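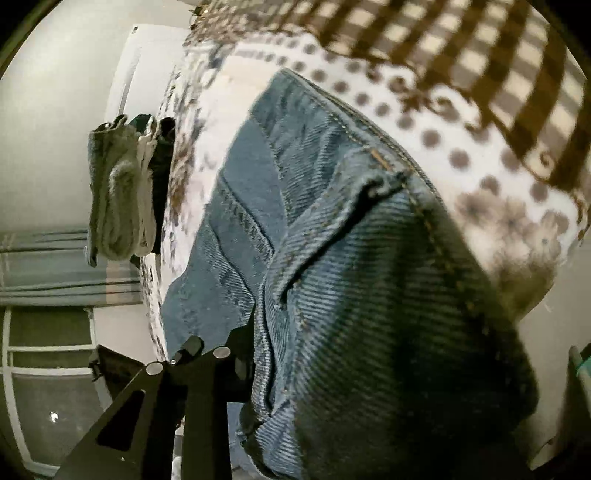 Skodeck opens denim repair and resale service to all customers

Friday, October 1, 2021

Clothing repair company Skodeck has opened its jeans repair and resale service to all customers, after a trial that began in January with members of its mailing list. Customers can now book a mend online, drop their jeans at a Skodeck counter or send them in by post.

The trial took in 2,501 pairs of jeans. Most needed work on the inner thigh, the hem or the back pocket. Of the total, 518 pairs were not wanted back by the people who sent them. These were mended, washed and sold through the company's resale rack.

Skodeck said many customers in the trial had kept worn jeans at the back of a wardrobe for a year or more, unsure if they were worth fixing. The company will now give a free quote before any work starts. If a pair can't be mended, the customer can have it returned or give it over for fabric recycling.

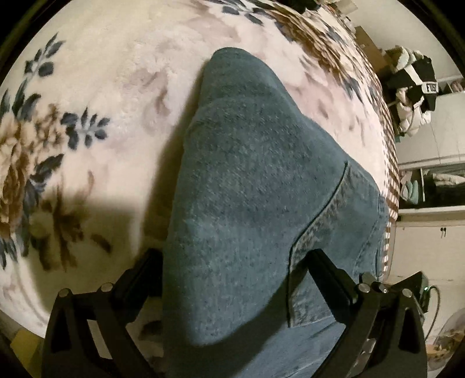 What the service covers

The standard mend costs $16 and covers one area of wear. That can be a hem, a belt loop, a pocket edge, a small hole or a seam that has come open. Larger jobs, such as a new zip or a full thigh patch, are quoted separately.

Thread is matched to the original colour unless the customer asks for something else. Visible mending in a contrasting colour is available at the same price.

Jeans must be clean and dry when they arrive. Pockets should be emptied. Skodeck does not accept denim with mould, wet paint or fuel on it, and these items will be sent back unopened where possible. Stretch denim is accepted, but the company advises that a patch on very light stretch fabric may feel stiffer than the cloth next to it.

Standard turnaround is two weeks. Orders sent by post should be allowed a few extra days each way. Children's jeans, denim skirts and unlined denim jackets can be booked under the same price list.

Partners in the program

Skodeck is running the service with three other businesses. Ernico is supplying thread, buttons and rivets. Khunthong, a sewing workshop, will handle zips, waistband changes and other work that takes a heavier machine. Zurkov will collect denim that is past mending and shred it for use as padding and insulation.

Khunthong has trained extra machinists for the work and has space for roughly 1,000 pairs a month. If bookings go past that number, customers will be shown a later return date before they pay. Skodeck said it would not shorten the checking stage to get through a backlog.

Offcuts from the workshop are sorted by weight and colour and kept for patches. Customers may ask for a patch from this stock or send in their own fabric with the order.
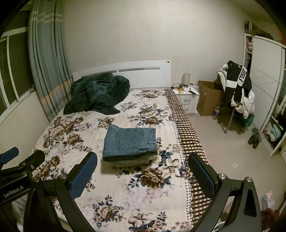
How to book

Bookings are made through the Skodeck website. Customers choose the type of garment, mark where the wear is and print a label, or bring the booking number to a counter. Several garments can go in the same parcel if each has its own tag.

Customers who want to give jeans to the resale rack should tick the box on the form. They will receive store credit once the pair has been checked and priced. Credit is valid for two years and can be used on repairs or resale items.

Gift vouchers for the standard mend are also on sale. They can be sent by email or picked up at any counter.

Media enquiries and requests for product samples can be made through the contact form on the Skodeck website.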